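Robotics Club Takes On Laundry, Laundry Holding Its Own

CUDVILLE - The robotics club at Cudville High has spent most of the semester teaching two robot arms to fold a piece of cloth, a job the club's own members were surveyed on in August and, by a wide margin, reported never doing at home.

The project is called Flomport. It began as a typo on a supply order and stuck. The goal is simple enough to fit on the back of a permission slip: two arms, one cloth, one neat rectangle, no human hands. The club has until the Zudthorpe Open, the regional student automation meet, to get there.

Last year the club went to Zudthorpe with a machine that sorted batteries, and came home with a ribbon for participation and a bag of batteries. This year the members wanted something soft. Hard objects, they explained, stay where you put them and keep the same shape while you think. Cloth has a new shape every time you touch it, and the software has to work out where the corners went.

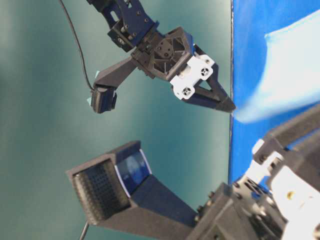
Pavlović, reached by phone, thought the club had picked the hardest event on the sheet and said so twice. Folding looks easy to judges, the argument went, so they hand out few points for it, and a team that stacks cups will beat a team that folds nine times out of ten. The club was welcome to call back after the meet.

The club has thought about this and is folding anyway.

Practice runs from 3:30 in the afternoon until the late bus. One student drives the arms by hand through a fold, the computer records every motion, and then everyone does it again. By last month the club had recorded over 700 of these demonstrations. The recordings are used to train a program that is supposed to pick up the general idea. So far it has a firm grasp of the first half of the general idea.

The trouble starts at the handoff, when one arm has a corner and the other is meant to take its share. Pull too soon and the fold comes out crooked. Pull too late and both arms stand there being polite. Students have taken to calling this "the doorway," after the way two people meet in one and neither goes through.
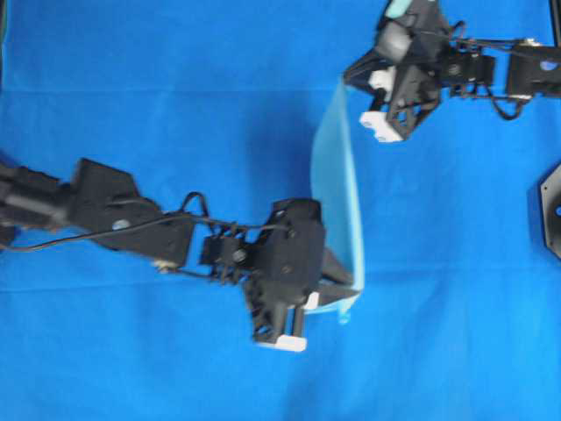 Both arms at work over the blue work surface.

Scoring at Zudthorpe is done on a printed sheet. Each team gets ten minutes to set up and then has to run without touching anything. Points come off for wrinkles, for edges that don't line up, and for what the rulebook calls "unplanned contact with officials." The club's best practice score is 59 out of 100, which would have placed them in the middle of last year's table. Their worst is 2, awarded by the team to itself for turning the system on correctly.

Money has been less of a problem than expected. A bake sale covered the cloths, and the school board approved the rest under the heading of household skills, a line in the budget that had gone untouched since the sewing machines left. 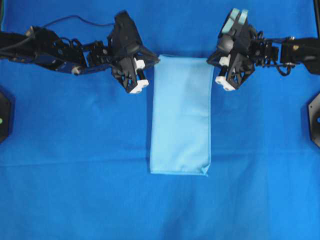
Will the arms be folding laundry for the school anytime soon?
The gym towels are safe for now. The club's plan covers one size of cloth on one color of background, and anything with sleeves has been put off until next year's members can be talked into it.

Membership is up, at least. The club has 26 students on its list, a record, although the list includes several who came for the bake sale. Newcomers start on data cleanup, which means watching recorded folds and marking the bad ones. It is slow work and the club admits that it loses a few people there. Those who stay get to drive, and driving is harder than it looks. The controls make everybody's hands feel like oven mitts for the first week.

A few parents came to an open practice and stayed for an hour, which the club took as interest. One asked whether the program could be brought home on a thumb drive. The club said it would look into it.

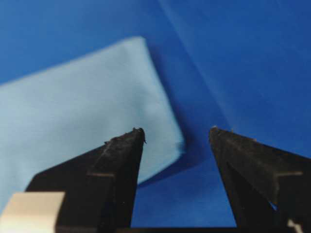

A gripper's open fingers, with the light blue cloth at left.

The remaining practices will go mostly to the second fold, where points are easier to pick up, and to getting the setup under ten minutes. It currently takes 14, not counting the search for the extension cord. The club leaves for Zudthorpe at 6 a.m. on the day of the meet. Families are welcome to follow the bus, and spectators get in free.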